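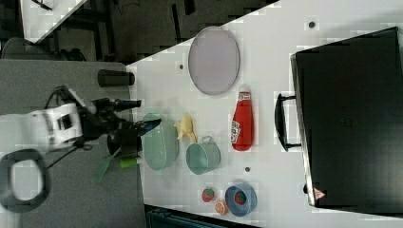

Issue 7, page 6

Levar tabletop cell: questions we get about setup, care and repair

The answers apply to the single-arm cell with the two-finger gripper and the perforated white top. Owners of the older Levar bench with the fixed column should use the separate sheet, as the cable path and the homing order differ.

What has to be done before the arm is switched on?

Check that the base bolts are tight and that the emergency stop is released. Look along the arm for anything leaning on it. Move the wrist by hand through its full turn with the power off. It should feel the same all the way round. If there is a stiff spot, do not power up; see the question on wrist drag further down.

How much slack should the gripper cable have?

Enough for the wrist to reach both ends of its travel without pulling the plug, and no more. The loop should hang free and must not touch the table at the lowest working height. Fasten it at the forearm clip only. A second tie near the gripper is the most common cause of broken conductors at the plug, and we do not repair cables that have been tied there.

Can the work surface be moved after calibration?

It can, but the calibration is then void. The table position is stored relative to the arm base. A shift too small to notice by eye is enough to put a fingertip into the surface on a low grasp. After any move, run the table routine again. It takes six touch points, in the order shown on the controller.

What are the holes in the top for?

They take the locating pins for the touch-off block. Keep them free of crumbs, tape residue and screws. Do not fill them. If a pin will not seat, clear the hole with a wooden stick and a vacuum. Drilling a hole out to free a pin ruins the top, and a new one has to be ordered from Timwood.

How is the wrist camera set after a finger change?
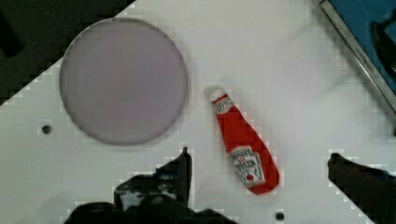 Camera aim is checked with the fingers open, at the standard hover height, over a laid-out table. Both fingertips must be in view, and the space between them must be clear of the mount. Put an item with a distinct shape and color in front of the fingers and jog toward it slowly; a red ketchup bottle lying on its side does well, with its white cap at one end to show which way it is turned. If one finger leaves the picture as the gripper opens fully, loosen the two bracket screws, turn the bracket, and check again. Tighten the screws evenly. Afterward, repeat the hand-eye routine. The old values cannot be carried over, even when the bracket appears not to have moved.

The edges in the wrist view look stepped. Is the camera faulty?

Usually not. The controller lowers the stream quality when the link is busy. Close any other viewer on the network and restart the stream. If the steps remain with a single viewer open, reseat the camera plug at both ends. A faulty camera more often gives dropped pictures or a color cast.

How often are the finger pads replaced?

Every 300 hours of running, or sooner if the pad has a shine or a groove. Replace both at once. A new pad opposite a worn one makes the gripper close off center, and the items turn as they are picked up. Clean the metal behind the pad with alcohol and let it dry for 60 minutes before pressing the new pad on. Khamphan pads fit without trimming. Rumel pads are thicker, and the closed position has to be taught again.

The wrist drags or stops partway. What should be checked?

Check the cable loop first. In nearly 60 percent of the wrist calls we take, the cable has slipped under the forearm cover and is being pinched. Power off, remove the cover and lay the cable back in its channel. If the drag is still there with the cable free, the wrist unit has to come out. Do not add grease through the screw holes. The unit is sealed, and grease ends up on the encoder.

Which items should be on the table for a test run?

Use a mixed set: something tall, something flat, something with a thin handle, and something small and round. Include at least one heavy item with a door or lid if the cell will be used for that kind of task. Leave clear space between items on the first pass. Closer layouts come later, once single grasps are reliable at full speed.

Should the hover height be raised for taller items?

Yes. Measure the tallest item on the table and set the hover height from its top surface. The arm does not look for obstacles on its way between two points. A tall item left in place under a low hover height is the usual cause of bent fingers.
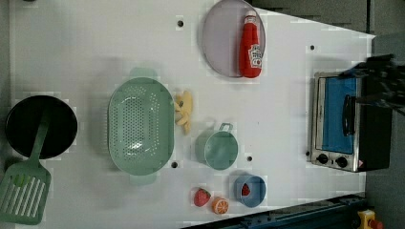

Khamphan disagrees with us on this and asks that the height be left alone and the path routed around tall items, on the grounds that a higher hover lengthens every cycle. That works on a fixed layout. Where items are moved between runs, we still raise the height.

What should be kept on the shelf?

One set of finger pads, one gripper cable, the two bracket screws, and a spare fuse for the controller. Fingers are not normally kept, as they last the life of the cell unless bent. A bent finger is not to be straightened. It cracks at the root, often several weeks later.

How is the top cleaned?

Park the arm, power off, and wipe with a damp cloth and mild soap. No solvents and no abrasive pads. Gray smudges left by the fingers come off with a soft eraser. Check the pin holes again when finished.

Is there a log to keep?

Write down running hours, pad changes, and every calibration with the reason for it. Friday is the usual day for the weekly entry at our own site. Send the last two pages of the log with any part returned for repair.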